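"The Sheet Is the Hard Part": a talk with the owner of a small linen service in Nellarby

Dec 17, 2022

The linen service Clokivik has one long room behind the bakery in Nellarby, and it smells of soap and a little of bread. The owner opened it 15 years ago with one washer. She asked me not to print her name, "because in this town they will call me at dinner." Today she washes and folds for three guest houses and for many families.

I asked her what people do wrong with white sheets. She answered before I finished the question.

"They wait. The sheet comes out of the dryer and they leave it in the basket until evening. After this, every crease is there to stay. You must take it while it is warm, and shake it two times, hard."

She learned folding from an aunt, who worked in a hotel called the Gametton. There the new girls had to fold 40 sheets before lunch, and the aunt did not accept a crooked hem. "She opened it again and gave it back to me. She said nothing — this was worse than shouting."

Her own method is simple. First she finds the hem, never the corners. She runs it through her fingers from one end to the other, and only then she brings the edges together. 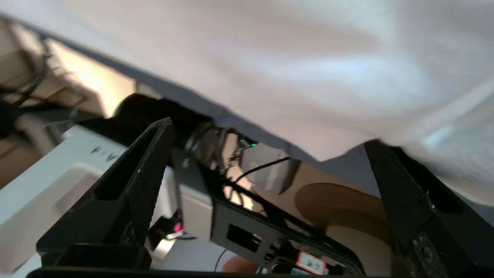
"With a big sheet you cannot win by force," she continued. "If you pull one side, the other side goes down. So I let it hang, and I look for the straight line. When I have the line, the rest is easy."

She does not iron sheets for families, unless they ask. For the guest houses she irons only the top part, the part that is turned over the blanket. In January, when there are few guests, she mends the torn ones and cuts the worst into cloths for cleaning.

Does she fold so carefully at home? She laughed. "At home I put the same sheet back on the bed. Then there is nothing to fold."

Comments (3)

liu_21: I always started from the corners. Tried the hem yesterday and it went better, but my arms are too short for a king size.

Marshside: What does she do with fitted sheets? Please ask her next time!

oldkettle: My mother also shook them two times. We children had to hold the other end.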